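How Do You Teach a Robot to Pack a Bag?

Putting groceries in a bag is easy for you. You pick up the pasta, find the opening, and drop it in. You don't plan how far each finger has to move.

A robot has to get those moves from somewhere. One way is to write them out as computer code, number by number. That works well when every box is the same size and always sits in the same spot. It works badly with a paper bag, which bends and never stands quite the same way twice. So many robot teams do something else. They show the robot what to do.

Two ways to show a robot

The first way is by hand. A person takes hold of the arm and moves it through the job. Sensors in the joints measure every bend and turn. It is a bit like a coach holding your arms while you learn to swing a bat.

The second way is by remote control, also called teleoperation. The person holds a controller, or moves a small copy of the arm, and the real arm follows. At the Mevuria workshop in Prutmont, the teachers use the second way for most jobs.
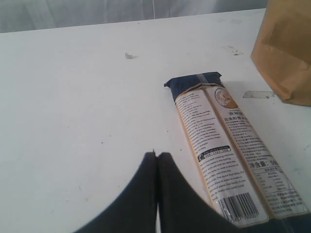

A gripper with two fingers can do only a few things. It can open, close, tilt, and turn. A long pack of pasta has to be held firmly enough that it doesn't slip, but a hard squeeze could snap what's inside. The person at the controls makes that choice again and again, and the computer saves each one.

It saves pictures too. Cameras can sit on a stand, or ride on the robot's wrist and look past the fingers. The computer matches each picture with the move the person made at that moment. One full try at the job, with its pictures and moves, is called a demonstration.

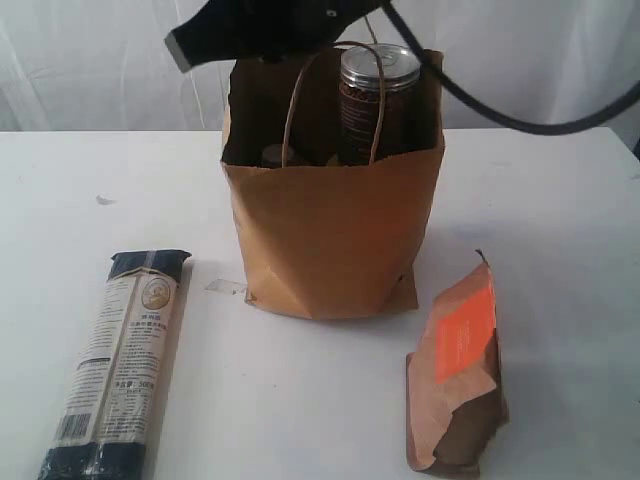 Why can't the robot learn from just one demonstration?
One demonstration shows only one way things can be. If the bag were turned a little, or the jar stood somewhere else, the robot would have nothing to compare it with. The Mevuria bag-packing project has 1,415 demonstrations so far, and the goal is 2,336.

The teachers change small things between tries. They might turn the bag, lay the pasta at a new angle, or start with a different item. Bag handles need special care — a finger can catch on the loop and pull the whole bag over.
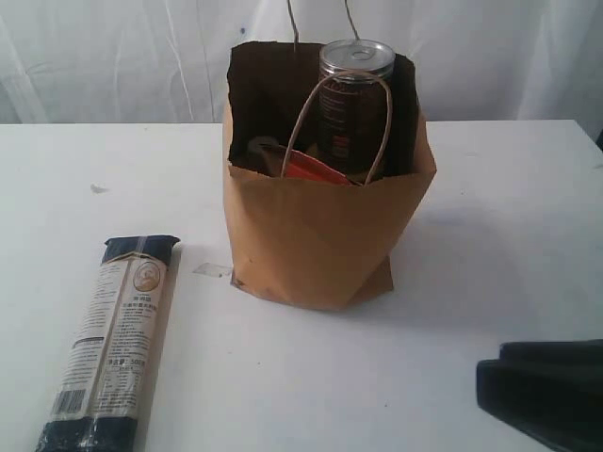
After the demonstrations comes training. A computer program looks through all the saved pictures and moves, searching for patterns. When the opening looks like this, the arm usually goes there. When the fingers reach the pack, they usually close.

Then the robot tries alone, with a person standing by to stop it. Early tries often go wrong. The arm may miss the bag or let go too soon. The teachers write down what happened and record more demonstrations of the hard part.

Try it yourself

You need 2 people, a paper bag, and a few things that won't break. One person is the robot and wears a blindfold. The other gives directions, such as "left," "down," and "close your hand." See how many directions it takes to get one thing into the bag. Then swap places.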